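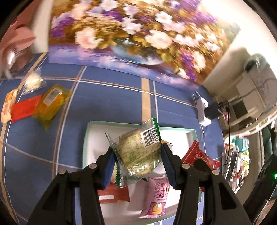

3.2 Gripper configuration and upkeep

The Ogola cell uses a two-fingered gripper with a rubber pad on the inner face of each jaw. Film-wrapped food proved the hardest class of object for it. The film slides over whatever it encloses, and a packet held by its surface alone can rotate when the wrist turns. We therefore set the jaws to close on the body of the item and left the closing force at the lowest value that passed the lift test, 3 steps above contact.

Figure 4. Two-fingered gripper holding a plastic-wrapped pastry between its padded jaws, with an open box of wrapped snacks directly beneath.

The pads were the part that needed the most attention. Sugar and fine dust from the packaging collected on the rubber and reduced its grip well before any wear could be seen. Each pad was wiped with a damp cloth after 30 picks and left to dry before the next run. Pads were replaced in pairs - a new pad opposite an old one pulled packets off centre.

Screws on the linkage arms were checked with a hand driver at the start of every session. In August one of them worked loose and the left jaw began to close late, an error the controller did not report. We recovered the original behaviour by tightening the screw and repeating the zero-position routine described in Section 2. The check was added to the start-up sheet kept by Rehema Mwaipopo, and the fault did not recur.

Over the full period the cell logged 1,813 picks and used 11 pairs of pads. Sessions in which a pad was changed partway through are marked in the log and were analysed separately.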